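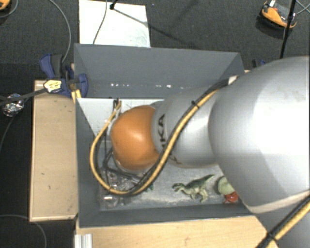

Robot arm with orange joint cover over a gray bin.

Last updated: August, 16:10

Polov radar trials

The Polov coastal radar has finished its second round of range trials at Brerkavberg. Operators logged 561 tracks over 116 hours, with 2 false alarms. Test lead Nobuhle Venter said small boats were held on track in heavy rain – a weak point in round one. The mast mount is unchanged. Software work now moves to Anov, where Sang-wook Maeng's team will revise the clutter filter before sea tests.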